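Tidying a Room, Start to Finish!

By Domenica Lanz, Skustthorpe Kids' Page

Ever been told to "go tidy up" and had no clue where to start? OK. Quick guide. Grab a bag or a box and let's go.

First, look down. Floors fill up fast! Why? Gravity, mostly. Things fall off desks, roll off chairs, slide out of backpacks, and then they just stay there. A pile is a bunch of things that haven't got a home yet.

So, pick up one thing. Just one. Ask where it lives. Shelf? Drawer? Trash? Put it there, then get the next one. Small piles go faster then you think. Mine took 27 minutes last time and I stopped for a snack.

Next, the chair. Chairs are sneaky. People put stuff on them "for a second" and it stays till January.

Then look up. Windows! A window with a handle can often be opened a little to let fresh air in. Dusty jobs are nicer with fresh air. Ask a grown-up before you touch the handle, and don't climb on anything to reach it.

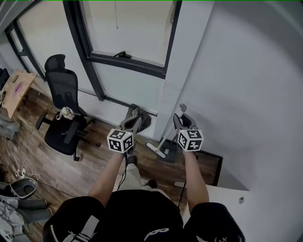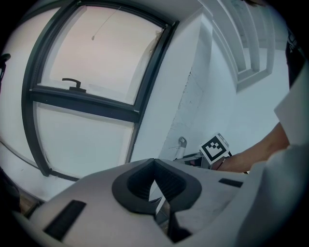
First picture: the office floor and chair. Second picture: the window, tilted slightly open.

What is dust anyway? Tiny bits. Fluff from clothes, dirt from shoes, little flakes of skin (yes, yours). It floats around, then settles on desks and sills and floors. Thats why you dust the high places first and do the floor last. Otherwise you clean the floor twice!

Try it: wipe one half of a shelf and leave the other half alone for 3 days. Then check both with a finger. Which side is grayer?

More from Domenica next week. Sock drawers!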